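We use cookies to remember your preferences and to see which chapters people give up on. Accept all | Manage settings

Chapter 4
What Households Keep: Lists, Larders and the Economics of Running Out

Every household is a small firm with poor bookkeeping. It buys in stock, stores it, uses some, throws some away and is then surprised, at ten to seven in the evening, to find it has no onions. Economists have spent a great deal of effort on how factories manage their supplies and rather less on how the rest of us manage ours. This chapter tries to even things up a little.

We begin with the shopping list, a document so dull that almost every one ever written has been thrown away. What survives does so by accident, in coat pockets and the bottoms of bags. Yet the list is a forecast. Whoever writes "eggs" is predicting how many eggs will be eaten before the next trip to the shop, and is usually wrong in the same direction each time.

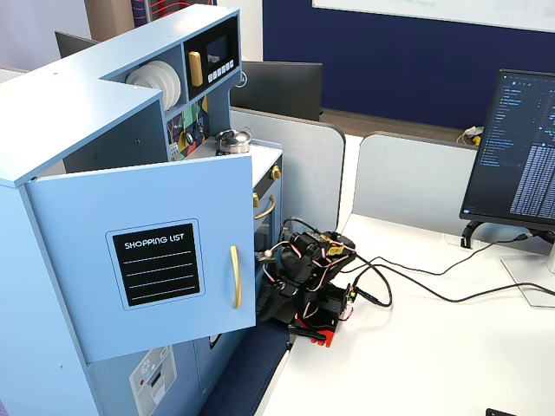

The Nakenton household study, which we shall return to in Section 4.3, collected 763 lists from shoppers in a single market town over one December. Of the items written down, 78 per cent were bought. That sounds respectable until we look at the receipts, which showed that the average shopper also came home with 15 things that had never been on the list at all. Most were biscuits.

Two explanations are usually offered. The first is that people are weak. The second, kinder and better supported, is that a list records only what we remember we are short of, and the shop reminds us of the rest. A shelf of mustard is a prompt. So is the smell of bread, as supermarkets worked out some time ago.

4.1 Stock and flow

To go further we need two terms. A stock is the amount of something held at a given moment: the flour in the cupboard at breakfast. A flow is the amount moving in or out over a period: the flour used in a week. Students mix these up every year, often in the same sentence, and so do newspapers.

A household in Kestemholm, where winter ferries are unreliable, keeps a large stock of flour and has a modest flow. A household in the middle of Vaughan, with a shop on the corner, may use the same amount of flour and keep hardly any. Neither is being foolish. The Kestemholm larder is a kind of insurance, and the premium is paid in shelf space and the occasional weevil.
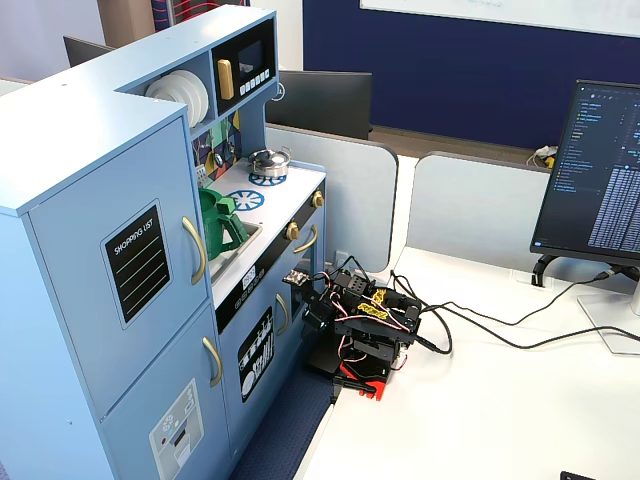 Figure 4.1 A toy kitchen with a shopping list panel on its upper left-hand door.

Children pick up the idea of stock early. Anyone who has been served a pretend dinner will know that pretend supplies can run out without warning, usually of whatever the guest has just asked for. Flow comes later, along with pocket money.

Before moving on, try keeping a record of one item in your own kitchen for a fortnight. Tea is a good choice. Write down the stock each morning and work out the daily flow, then compare your figures with those for the Prasow flats in Table 4.2, where 170 tenants did the same - and where several found out who had been taking their milk.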